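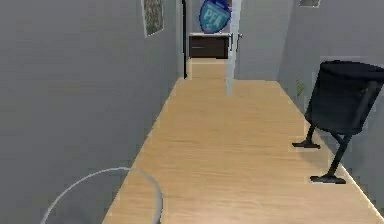 *Corridor, ground floor, long plank flooring laid lengthwise (rendering).*

# Visit report: Plirna flooring works, Bidholm

Visit made on a Thursday in December, 9:15 to 15:40. Purpose: to see how engineered planks are dried, pressed and finished at Plirna before we decide on a floor specification for the Tistine building. Corridors and two meeting rooms are in scope. Stair treads are handled separately.

## Arrival and site

The works is on the east side of Bidholm, past the rail siding. Visitor parking is by the boiler house, and the walk to reception crosses the log yard, so boots are worth bringing. Safety shoes and ear protection were issued at the desk. Photography was not permitted past the sorting line.

The site handles oak and ash. Oak arrives as sawn boards from two mills and is stacked on stickers under an open-sided roof before it goes into the kilns. Ash comes in already dried. The stacks carry paper tags stapled to the end grain, and several tags in the outer row had faded to the point where the batch number could not be read. The guide said the same number is held in the stock system.

## Kilns

There are 3 kilns, all of the conventional heat-and-vent type, fired from the plant's own sawdust. One was loading, one was running and one was shut for a fan bearing. The running kiln was on day 11 of its schedule. Moisture content is taken from probes in sample boards and checked against an oven-dried section at the end of each run.

The target for the top layer is 7 percent. Boards outside 6 to 8 percent go back to conditioning. I asked to see the record for the last complete oak run and was shown it without delay. The spread was inside limits, with the wettest readings from the lower rear corner of the stack. The operator rotates the stack order to even this out, but the baffles in that corner look due for replacement.

## Sawing and sorting

Top layers are cut on a frame saw with thin blades. Kerf is 1.1 mm. The cut lamellas drop onto a belt and pass a scanner that marks knots, splits and sapwood, and then two graders at a lit table make the final decision. The table is the slowest point on the line. While we stood there the belt stopped four times to let it clear.

Three grades come off the table. The middle grade is the one quoted to us. It allows sound knots up to 20 mm and some color variation, and it excludes open splits. Sample panels of all grades hang in the corridor outside the canteen, under ordinary ceiling lights. They look noticeably yellower there than they do by a window. Anyone choosing a color should carry the sample outdoors first.

## Pressing

The core is spruce strip, laid across the direction of the face, with a spruce backing layer. Adhesive is applied by roller and the sandwich goes into a heated press for a little under six minutes. After pressing, the planks rest flat for 48 hours before they are profiled.

Plirna lists the following for the plank under discussion:

| Item | Value |
|---|---|
| Top layer | 3.6 mm oak |
| Total thickness | 14 mm |
| Width | 214 mm |
| Longest length | 2,200 mm |
| Joint | Glued tongue and groove |

A click joint is offered on the narrower range only. For full-surface gluing over a heated slab, the technical desk prefers the plain tongue and groove, and so do I.

## Finishing

The finishing hall is closed off by double doors and is warmer than the rest of the building. Planks are brushed or sanded, stained if ordered, and coated with either UV-cured lacquer or hardening oil. The lacquer line has four coating stations and the oil line has two.

We spent the most time here. The Tistine corridors are narrow and run toward glazed doors, so low light will rake along the boards and show every change in sheen. Plirna can supply lacquer at three gloss levels. The lowest is visibly flatter under a raking lamp and hides fine scratches better. It also shows shoe polish marks more readily, and the cleaning sheet calls for a neutral cleaner and no wax.

Oil can be repaired in patches. Against that, it needs a maintenance coat after the first year of heavy traffic, and the corridor would have to be closed overnight each time. I did not get a clear answer on how the oil behaves next to entrance mats with rubber backing. The technical desk will reply in writing.

## Test room

The test room is small and well kept. Abrasion, adhesion and joint strength are checked once per shift. A climate cabinet cycles full planks between dry and humid air, and cupping is measured with a dial gauge across the width. The worst plank on the bench that day showed 0.6 mm, within the works limit of 0.8 mm but not by much at this width. The narrower planks beside it were flatter.

## Comparison with Caputo

Caputo quoted earlier for a similar plank with a birch plywood core. It is stiffer and costs more. Our floor area is 866 square meters including waste, and at that quantity the difference pays for the acoustic underlay. Lead time is six weeks from Plirna and nine from Caputo. Minimum order at Plirna for a custom stain is 600 square meters, which we clear.

## Points open

- Written answer on oil and rubber-backed mats.
- Two full-length planks in the lowest gloss, to be laid in the site office.
- Confirmation that one kiln batch can cover the whole corridor order.
- Slab moisture reading at Tistine, still outstanding from our side.
- Delivery height at the rear gate, 3.9 m clear.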